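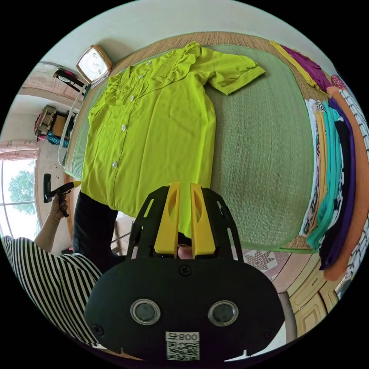

Prev | Next | Thread | Index | Search

Re: [Trikari-sewing] Button bands puckering after the wash
10/24/18

> I tried the Cilau interfacing on a ruffled placket
> and it puckered on the first wash. Same batch of
> lawn as in August. Is it the thread or the fusible?

Probably the fusible. Cilau shrinks more than lawn does, and the band has nowhere to go once the ruffle is stitched down on both edges. Soak the interfacing in warm water before cutting, and let it dry flat. Do not press it. 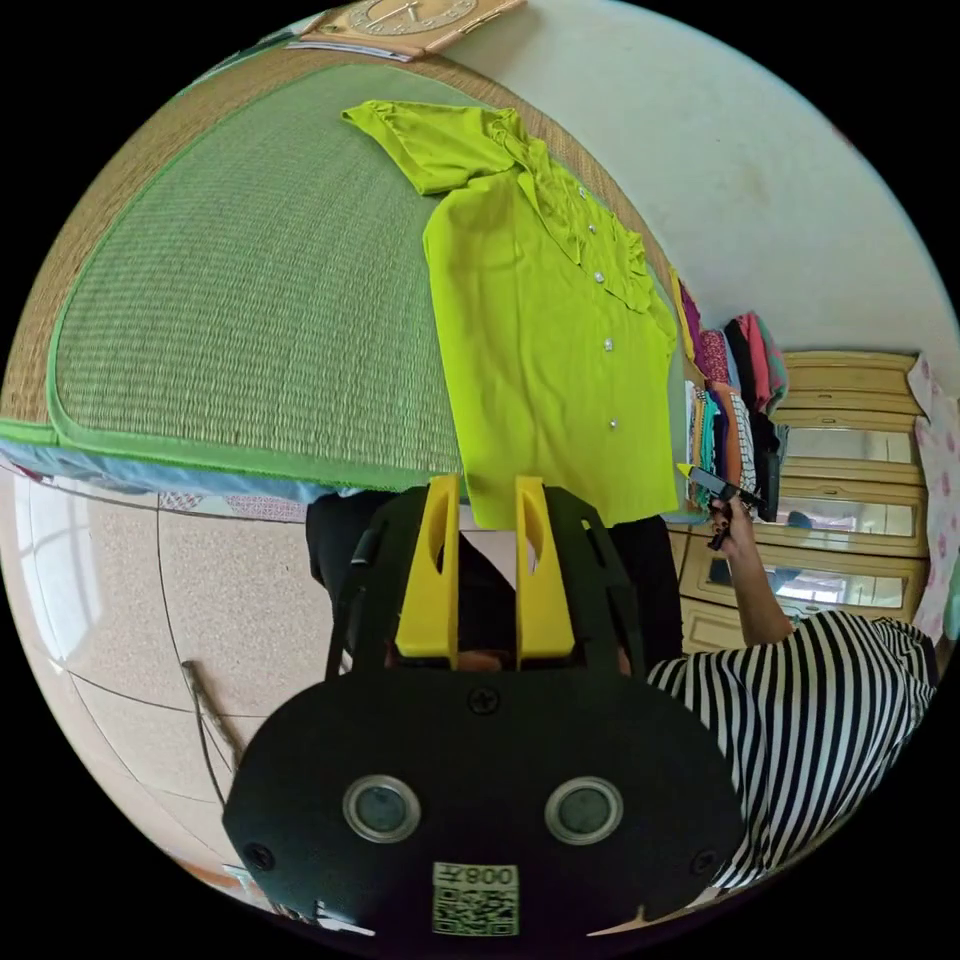
Bienvenido Dumlao

Thread matters less, but check the tension anyway. On the Pollock I drop the top tension by 2 for any seam with a gathered edge. Stitch length 3. Both rows run in the same direction, hem to collar.

If the Rerkport lawn is from the new mill it also needs washing first. I lost roughly 1000 mm of usable length on the last bolt. Buttonholes go in after the second wash, marked from the top button down.

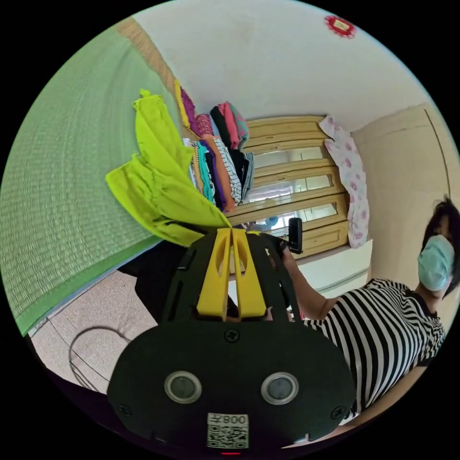
Hanging clothes, window beyond

Has anyone tried silk organza in the band with no fusible at all?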